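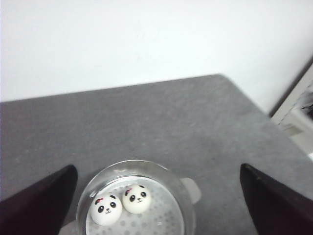 Workshop notebook, Wedanau bench
July 1, 2024

Panda balls, second day

Two pandas in the glass bowl on the grey table this morning, side by side, both wearing bows and both smiling as if the order was going well. The order is not going well. Kalmont want their window filled by the end of the month and have so far approved the smile.

Where we are with the bows. The one with the pinker bow is closer to what Kalmont asked for in their last letter but one. Their last letter says red. I have written back asking which letter they would like us to believe. Radwa thinks nobody walking past a shop window will care, and she is probably right, but she doesn't have to open the post.

Ears: glue held overnight on the trial pair. I pulled at them harder than any child would and then felt bad about it. Carry on with the same glue, thin coat, leave till after lunch before handling. The Filali glue is cheaper and smells of pear drops and I am not going back to it.

White paint. Happy with the matt. The satin we tried in December made them look as though they were sweating. Selorm wants one more coat on the undersides, I say the undersides are where they sit and can look after themselves. Settled on one more coat for the display lot only.

The bowl. Kalmont's idea is to show them in glass bowls with something spotty in the bottom. We have the grey dots on white in ours at the moment and I like it more than I expected to. It is quiet and the faces do the work. Radwa still favours plain white. Selorm favours straw, and has been told about straw.

Jernirberg can supply bowls at 509 for the full lot, delivered, which I read twice to make sure it included the delivery. Samples of their smaller size to come first. The thick rim stays, whatever they say about the slim one being more modern. It catches the light nicely and I trust myself not to chip it.

Numbers, so that I stop being asked: 33 for the display, and 2,000 for the shop if Kalmont sign, which they say they will, in the tone of people who say things.

Still to do
Ask Kalmont again about red or pink
Order more black for the eye patches, the tin is down to skin
Find the fine brush for the eye glints (Selorm had it, Selorm says I had it)
Write to Jernirberg about the samples
Try the dots a size larger

Later: fine brush found in my apron. Have told Selorm it was on the shelf.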